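About Tisano

Home | What we do | Tasks | Rates and booking | About | Contact

Tisano is a company of 28 people in Lutesstead that teaches robots to do things with their hands. Robots don't have hands, strictly speaking, and we have had that pointed out to us by customers, engineers and at least one plumber. We say hands anyway. It saves time.

Our customers build or buy robot arms and would like the arms to do something useful. They come to us with a task: put the caps in the tray, take the lid off the tub, fold the towel, sort the screws from the things that look like screws. We do the task ourselves, over and over, with tools that record every movement and everything the gripper's camera sees. Then we hand over the recordings, and the customer's people use them to train the arm. If all goes well the arm picks up our good habits. If it goes less well it picks up our other ones, and we get a phone call.

How we got here

Tisano began in the back half of the Nieminen building, a former dry cleaner's with excellent drains and a very bad front door. The original plan was to write software. The software needed examples to learn from, so the founders spent an afternoon collecting examples, and then a week, and then most of a winter. By spring it was plain that a lot of companies had software and very few of them wanted to spend a winter picking up clothespins.

So we became the people who pick up clothespins. We still write some software, mostly for ourselves, and it is mostly about keeping track of clothespins.

We took over the front half of the building two years after that, once the shoe repair shop moved across the street. The door is the same door. Lift as you push.

What a working day looks like

A task arrives as a sentence, and the sentence is nearly always too short. "Tidy the desk" is a favorite. Before anybody touches a gripper we go back to the customer and ask what tidy means, which objects may be on the desk, what the arm should do if something is upside down, and whether a pen belongs with the pencils. You would be surprised how long a room of grown engineers can talk about the pen.

Once the sentence has turned into a page, a demonstrator sets up a bench and starts. The standard job is 200 demonstrations of one task, with the objects moved between each. We move them on purpose and by quite a lot. A robot that has seen a cup in the same place 200 times has learned a place, and it will go there with great confidence whether or not you have left the cup in it.

Mistakes are kept if the customer wants them kept, and marked as mistakes. A demonstrator who fumbles a lid and then recovers has shown the arm something worth knowing. A demonstrator who fumbles a lid and says a bad word has shown the arm the same thing, and we take the sound out.

Two ways to show a robot

By hand. Most of our work is done with a hand-held gripper. It has two fingers like the ones on the customer's arm, a camera looking down over them, and a person on the other end. You squeeze, the fingers close. The advantage is speed - no arm has to be booked, powered up or apologized to - and you can carry the thing to wherever the mess is. We have recorded in kitchens, in a greenhouse, and for one long May in the parts room of a bus depot.

By remote control. Some tasks can only be shown on the real arm, either because it is stronger than we are or because it can't reach the way we can. For those we use Corow, our own remote-control station. It is a chair, a pair of handles and a screen. The operator moves the handles, the arm in the next room moves with them, and after an hour or so the operator stops leaning sideways to look around things on the screen. Leaning doesn't help. All of us have tried it.

People ask which is better. By hand is quicker and cheaper, and the movements come out looking natural. By remote is slower, but you can be sure the arm is able to do what it was shown, as it was the arm that did it. Plenty of jobs end up with some of each. If you aren't sure, ask us, and we will probably tell you to start with the cheap one.

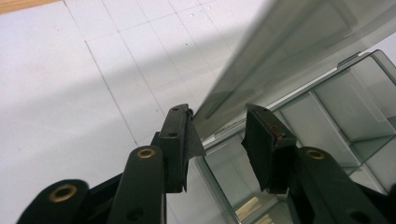 Perla Oquist

Clear plastic has a page of its own in our rate list, and people tend to read that page twice. A smoky see-through sheet held by one edge gives the camera a bit of sheet, a bit of reflection and a fair amount of whatever is behind it. Put a clear organizer box back there, with walls and dividers of its own, and the question of what is in front of what gets properly interesting. A person sorts this out without noticing. An arm has to be shown, and it has to be shown more often than the customer was hoping.

The fingers matter more than newcomers expect. Hard jaws slip on a smooth edge, so ours wear pads, and the pads wear out. We would love to tell you that the look of a well-used pad is part of some grand design. It is what happens to foam when you pinch things with it for a living. There is a drawer of new ones by the sink, and there is a rule about changing them at the start of a job and leaving them alone until the end of it, so that the grip stays the same from the first recording to the last.

The lines on the tabletop are pencil. We have been offered better ways of laying out a bench, including a projector, and the projector was very handsome. Pencil rubs off, costs nothing and works when the update has failed to install. It stays faint enough that you stop seeing it, and we vary the surfaces across a job so that the arm doesn't come to depend on it either.

Small parts are the other thing we are known for. Sticks, pins, springs, washers, caps: anything that lives in a divided box and would prefer to live under the fridge. The task list currently stands at 929 tasks, and a good share of them come down to getting a small object out of a compartment only slightly larger than itself. If you have ever tried to fetch the last paper clip from a corner with two thick fingers, you are already qualified to discuss our work.

Who does the demonstrating

Our demonstrators come from all over the place. Hairdressing, watch repair, a school cafeteria, the violin. What they share is steadiness and a willingness to do a dull thing properly on the last run of the day. We train new people for a month before their recordings go to a customer, and for the first part of that month we mostly ask them to slow down.

They are employees. They have contracts, regular hours and chairs that were chosen by the people who sit in them. Nobody records for more than two hours without a proper break, and benches are swapped at lunch, since wrists have opinions too. We don't pay by the demonstration. We tried it very early on and got a great many fast, terrible demonstrations, which the software learned from faithfully.

Each job also has a reviewer, who wasn't on the bench and who watches the recordings before they leave the building. The reviewer can throw out a run for any reason, including "looks odd." Demonstrators may argue. They bring cake when they are about to lose.

What we don't do

We don't record in a home or a workplace unless everybody there has agreed to it, and we check the recordings for faces, mail and anything else that wandered in. We don't resell one customer's recordings to another. We don't take jobs whose purpose the customer would rather not discuss. And we don't promise that an arm will learn a task, because that depends on the arm, the training and the customer's patience, and we only supply a portion of the last one.

We also can't teach a robot to fold a fitted sheet. We have been asked. We would need to begin by finding someone who can.

Visiting

You are welcome to see the benches, and we encourage customers to come and do their own task for a morning before they order it. Most go home with a shorter list and a longer description. Bring the real objects if you can, including the scratched ones and the one with the label half peeled off. Those are the ones your arm is going to meet.

The Nieminen building is on the river side of Lutesstead, a short walk from the station. There is parking behind, shared with the bakery, and the bakery gets the good spaces before noon. Corow can be tried by appointment. Please take off rings and bracelets before using the handles, and leave large coffees on the shelf by the door.

Working here

Open positions are listed under Contact, when there are any. We don't ask for a degree or a résumé in any special format. We do ask every applicant to come in for a paid half day and try a bench task, usually something with a lid. Tell us how it went and what you would change about the instructions. Complaints are read with interest.

Page last updated 2026-06-19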